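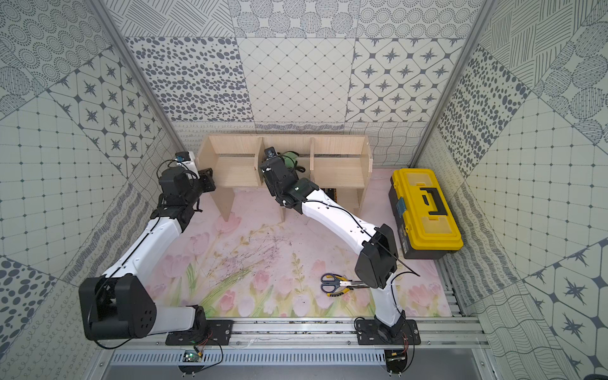
*Tandotel two-arm bench cell with shelf, tool and floor mat in place.*

**2 March 2026** — Tandotel has opened orders for its two-arm bench cell, a tabletop kit for shelf picking and tidying work. Both arms mount on a shared aluminum rail, and each carries a small camera module at the wrist.

The kit ships in 4 cartons and lists at $2,691. A single-arm version is $1,292. Wall panels and shelves are sold separately.

"Buyers asked for a rail they could drill themselves — the new one allows it," said Anselmo Rivadeneyra, product manager at Tandotel.

Orders placed now ship in 43 days. Okia handles distribution.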